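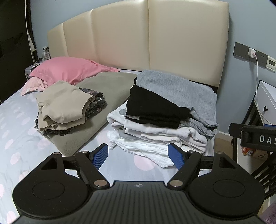 The bed is the folding table in our flat and has been since we moved to Tristham. I do the whole week's wash on it in one go, and I'm going to write down how, since Kojo Antwi asked me for the order and I kept answering him in pieces.

1. Make the bed first. Duvet flat, all the way to the edges. If you fold on a lumpy surface you get lumpy folds, and then you blame the shirt.

2. Towels go at the bottom of the stack. They're heavy and wide and they hold up whatever you put on them. I had it the other way for years and the pile went over every time I walked past.

3. White things on the towels, then black, then whatever is left. The whites and blacks go to different drawers in our place, so I can lift each lot off and go.

4. Waffle tops last. They don't hold a crease and the sleeves slide out whatever you do. I lay them over the top of the pile and put them away first.

5. Blankets get folded long and left on the bed. Fleece takes up a full shelf in the closet and we use it at night anyway.

6. Small soft things like baby knits and flowery leggings don't stack well with the big stuff. Give them their own heap. On the blanket is fine.

7. Somebody asked about pillowcases. I change them with the sheet and don't iron them. Wrinkled by morning either way.

8. Now knitwear, the part Kojo really wanted. Lay it face down. Smooth it from the middle out with the flat of your hand, including the ribbed parts, which like to bunch up.

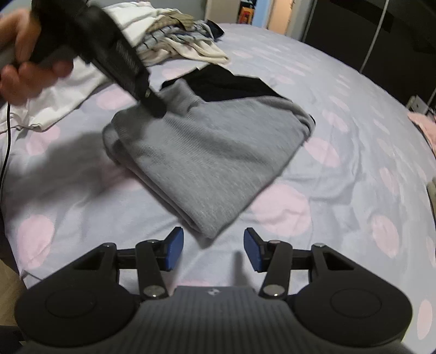 9. Bring one side in to the middle, sleeve and all, then turn the sleeve back down so it runs along the body. Same with the other side. Then hem up to the collar, once for thick knits and twice for thin ones.

10. Don't press hard on the folds. A sweater isn't a dress shirt. Heavy creases across the chest take a day of wearing to drop out.

11. If it comes out crooked, open it all the way up and start over. Tugging at one corner just moves the problem to another corner — I've tried.

12. No hangers for knits. I hung a good gray one from the Sinness outlet all last September and the shoulders grew points.

13. Time: a full load takes me 40 minutes with the radio on. Kojo says 82, but he stops to read his messages.

14. Socks are not in this thread. Socks go in a bag and each person sorts their own. We have 4 people here and I am not matching for all of them.

15. For the person who wanted to know about folding boards: I had a Wivow one. It worked on T-shirts and was too narrow for sweaters. My sister in Haruna has it now.

16. Last thing is to put it all away before supper. Once it's on the chair it stays on the chair. Going to do the drawers now, will answer the towel questions later tonight.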